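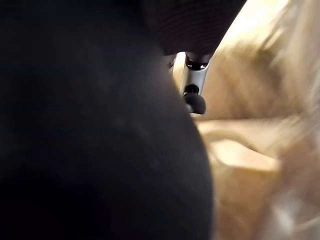 8월, 작업실에서

Plotlow 노란 선반, 9개월 써 본 후기

미루고 미루던 선반 후기를 드디어 써요. 작년 늦가을에 들였으니까 이제 딱 9개월 됐네요. 살 때는 후기가 너무 없어서 판매 페이지 사진만 몇 번을 확대해 봤는지 몰라요. 그때의 저 같은 분이 어딘가 또 있을 것 같아서 좋은 점 나쁜 점 생각나는 대로 다 적어 볼게요. 좀 길어요!

우선 제 사정부터. 저는 Lightfoot이라는 작은 이름을 걸고 실내화를 만들어요. 만든다고 해 봤자 큰 공장은 아니고 카펫 타일 깔린 사무실 한 칸을 빌려서 쓰는 정도예요. 그런데 이 일이 은근히 자리를 많이 먹어요. 자잘한 재료는 서랍에 넣으면 되는데, 길쭉하고 납작하고 겹치면 눌리는 물건들이 문제거든요. 발 모양 폼 트레이가 딱 그렇습니다. 박스에 쌓아 두면 맨 밑에 있는 건 꺼낼 때마다 한숨이 나오고, 책꽂이에 세우면 옆으로 픽픽 쓰러지고요.

전에는 흰색 책장을 썼어요. 칸막이가 촘촘해서 폼을 넣으면 꼭 한쪽 끝이 걸렸어요. 칸막이를 빼 볼까 했더니 또 고정식이더라고요. 결국 그건 집으로 가져가서 진짜 책을 꽂았고, 작업실에는 칸막이 없이 길게 뻥 뚫린 걸 놓기로 했습니다. 그래서 찾은 게 Plotlow예요.

색깔 이야기

노란색이에요. 연노랑도 아니고 겨자색도 아니고 그냥 샛노랑! 주문할 때는 검정이 품절이라 반쯤 홧김에 골랐는데, 포장 뜯고 나서 한참 웃었어요. 이렇게까지 노랄 일인가 싶어서요. 바닥이 회색 줄무늬 카펫이라 방 전체가 좀 우중충한 편인데 선반 하나 들어오니까 인상이 확 바뀌었어요. 손님들이 들어오면 제품보다 선반을 먼저 봐요(이건 조금 서운합니다).

칠은 반질반질한 유광이에요. 무광을 좋아하는 분은 호불호가 있을 거예요. 저도 원래 무광파라서 처음 며칠은 빛 반사가 거슬렸는데 요즘은 신경 안 쓰여요. 대신 유광이라서 닦기가 정말 편해요. 폼을 만지다 보면 가루가 엄청 날리잖아요. 마른 천으로 쓱 한 번 밀면 끝이고, 접착제가 살짝 묻었을 때도 바로 닦으니까 자국 없이 떨어졌어요. 굳은 다음에는 안 해 봐서 모르겠네요.

색 덕을 보는 게 하나 더 있는데 어두운 물건이 진짜 잘 보여요. 제 폼 트레이는 거의 다 검정 아니면 남색이거든요. 예전 책장은 칸 안쪽이 그늘져서 검정을 넣으면 형체가 안 보였어요. 노란 판 위에 올려 두면 멀리서도 어느 자리가 비었는지 바로 알아요. 판매 페이지에 왜 이 얘기를 안 써 놨는지 모르겠어요. 저라면 제일 크게 써 놨을 텐데!

조립

혼자 했고 59분 걸렸어요. 시간을 잰 이유는 설명서에 20분이라고 적혀 있어서요. 20분이라니, 대체 누가 어떤 손으로 조립하면 20분인지 만나 보고 싶어요. 저는 전동 드라이버도 썼는데 세 배 가까이 걸린 거잖아요.

뼈대는 검은 철제고 구멍이 줄줄이 뚫린 비스듬한 보강대가 들어가요. 이 보강대가 시간 도둑이었습니다. 구멍이 많으니까 어느 구멍에 맞춰도 그럴싸해 보여요. 저는 한 칸 어긋나게 끼운 줄도 모르고 선반판까지 다 올렸다가 앞이 미묘하게 들려서 도로 풀었어요. 조립하실 분들께 부탁드리는데, 볼트는 전부 반만 조여 놓고 마지막에 한꺼번에 조이세요. 설명서에는 이 말이 맨 뒷장에 작게 나와요. 앞장에 좀 써 주지.

그리고 카펫 위에서 조립하실 거면 와셔 조심하세요. 제가 하나를 떨어뜨렸는데 회색 줄무늬 속으로 사라져서 한참을 바닥을 더듬었어요. 결국 의자 밑에서 나왔고요. 여분 와셔가 들어 있긴 한데 그건 또 조립 다 끝나고 봉투 구석에서 발견했어요.

설치할 자리도 미리 재 두시는 게 좋아요. 저는 바닥에 네모난 덮개가 하나 있어서 그걸 피해 놓느라 완성된 선반을 낑낑대며 옮겼거든요. 생각보다 묵직합니다. 혼자 들 수는 있는데 들고 나서 허리를 한 번 펴야 하는 무게예요.

실제로 뭘 어떻게 올리나

저는 2단 구성으로 쓰고 있어요. 위쪽에는 은색 원통들을 두고 아래쪽에는 폼을 한 줄로 늘어놓아요. 원통은 표면이 금속이라 판에 흠집이 날까 봐 걱정했는데, 살살 내려놓으면 괜찮더라고요. 끌면 안 돼요. 한 번 끌었다가 가느다란 줄이 생겼고 각도에 따라 보일 때가 있어요. 그 뒤로는 꼭 들어서 옮깁니다.

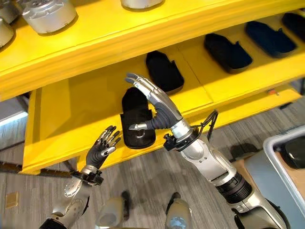 폼은 Pinamico 걸 써요. 선반 후기인데 폼 얘기를 안 할 수가 없는 게, 이 둘이 궁합이 꽤 맞아요. Pinamico 트레이는 양 끝이 둥글고 테두리가 살짝 올라와 있어서 손가락을 걸어 집기 좋거든요. 칸막이가 없는 판에 나란히 눕혀 놓으면 쓱 집어서 쓰고 쓱 돌려놓고, 그게 전부예요. 책장 쓸 때는 꺼낼 때마다 옆에 있는 걸 같이 끌고 나와서 바닥에 우수수 떨어지곤 했는데 그 짓을 안 하니까 작업 중간에 짜증 낼 일이 확 줄었어요.

다만 줄을 예쁘게 맞추는 건 포기하세요. 판이 매끈해서 가벼운 건 옆에서 손만 스쳐도 조금씩 돌아가요. 아침에 가지런히 놔도 저녁이면 제각각이에요. 저는 그냥 그러려니 하고 사는데 각 맞추는 거 좋아하는 분이면 얇은 미끄럼 방지 매트를 깔아야 할 거예요. 한동안 저도 깔아 봤는데 노란색이 가려지니까 어쩐지 아까워서 걷었어요. 폼 가루가 매트 무늬 사이에 끼는 것도 귀찮았고요.

앞쪽 모서리는 두툼하고 둥글려져 있어요. 별것 아닌 것 같은데 이게 참 좋아요. 선반 앞에서 허리를 숙였다 폈다 하는 일이 많다 보니 팔뚝이며 손등이 모서리에 자주 닿아요. 전에 쓰던 책장은 모서리가 날카로워서 팔에 빨간 줄이 늘 하나씩 있었거든요. 요즘은 없습니다! 소매가 걸려서 올이 나가는 일도 없어졌고요.

깊이는 조금 아쉬워요. 폼을 앞뒤로 두 줄 놓기에는 애매해서 저는 한 줄로만 써요. 뒤쪽에 남는 자리가 어중간하게 생기는데 거기에 뭘 넣어 두면 꼭 잊어버리더라고요. 얼마 전에 거기서 작년에 잃어버린 줄 알았던 줄자를 찾았어요. 새로 산 줄자가 벌써 있는데 말이죠.

높이 조절은 되긴 하는데 자주 할 건 못 돼요. 볼트를 다 풀어야 하니까요. 저는 처음에 위아래 간격을 너무 좁게 잡았다가 아래쪽 폼 꺼낼 때마다 손등을 부딪쳐서 한 번 바꿨어요. 처음 조립하실 때 실제로 올릴 물건을 들고 손까지 넣어 보면서 간격을 정하시길 권해요. 물건 높이만 재면 저처럼 됩니다.

흔들림은 거의 없어요. 카펫 위라서 걱정했는데 다리가 잘 파고들어서인지 오히려 안정적이에요. 위에 무거운 걸 한쪽으로만 몰아 두면 살짝 기우뚱하는 느낌이 들 때가 있어서 저는 자주 쓰는 무거운 것들을 양쪽으로 나눠 놓아요.

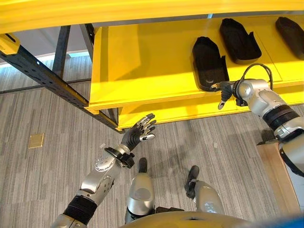

소소하게 불편한 점들

첫째, 냄새요. 처음 일주일은 칠 냄새가 좀 났어요. 아침에 문 열고 들어가면 훅 오는 정도. 창문 열고 지내니까 빠지긴 했는데, 하필 추워질 때 사서 점퍼 입고 일했네요. 사실 분은 날 좋을 때 사세요.

둘째, 먼지가 잘 보여요. 검은 폼이 잘 보이는 것과 같은 원리로 검은 먼지도 잘 보입니다. 닦기는 쉬운데 닦아야 한다는 사실이 매일 눈에 들어와요. 덕분에 제가 좀 깔끔해졌어요. 장점인지 단점인지는 모르겠어요.

셋째, 철제 뼈대의 구멍들. 여기에 고리를 걸어 쓰면 편하겠다 싶어서 S자 고리를 사 왔는데 구멍이 작아서 안 들어가요. 제일 가는 걸로 다시 샀더니 들어가긴 하는데 이번엔 가위 무게를 못 버티고요. 전용 액세서리가 따로 있다는 건 알지만 값이 영 마음에 안 들어서 버티는 중이에요. 케이블 타이로 고리를 만들어 쓰는 방법이 제일 나았어요. 모양은 안 예쁩니다.

Plandico 선반이랑 비교하면

사기 전에 마지막까지 고민한 게 Plandico였어요. 아는 작업실에 그게 있어서 몇 번 써 봤거든요. 공구 없이 끼워 맞추는 방식이라 조립은 그쪽이 훨씬 쉬워요. 이건 비교가 안 돼요. 이사를 자주 다니거나 행사 부스에 들고 다닐 분이면 Plandico 쪽이 맞을 것 같아요.

그런데 끼워 맞추는 방식이라 그런지 한쪽을 누르면 판이 살짝 들썩하는 느낌이 있었어요. 저는 그 들썩임이 싫어서 볼트식으로 왔고, 한자리에 붙박아 두고 쓸 거라 후회는 없어요. 색도 그쪽은 얌전한 색뿐이에요. 노란 맛을 한번 보고 나면 좀 심심해 보여요.

이런 분께는 괜찮아요

길쭉한 물건을 눕혀서 보관하는 분, 어두운 색 재료를 많이 쓰는 분, 칙칙한 작업실에 뭐라도 하나 밝은 걸 놓고 싶은 분. 뜨개실이나 원단 하시는 분들도 잘 쓰실 것 같아요. 반대로 책을 꽂을 생각이면 굳이 이걸 살 필요는 없어 보여요. 칸막이가 없으니 북엔드를 따로 사야 하고, 판이 매끈해서 북엔드도 밀릴 거예요.

같은 걸 하나 더 살 거냐고 물으시면, 네, 자리만 있으면요. 벽 쪽에 하나 더 놓고 싶어서 줄자(두 개나 있으니까요)로 재 봤는데 문 열리는 반경에 아슬아슬하게 걸려서 일단 참고 있어요. 이번에는 검정 재고도 있던데 막상 고르라니까 또 노랑에 손이 가네요.

별점은 다섯 개 중에 네 개. 하나는 설명서 때문에 뺐어요. 간격이나 조립 관련해서 궁금한 거 있으면 댓글 남겨 주세요. 작업 중에는 못 보고 저녁에 몰아서 답 달아요.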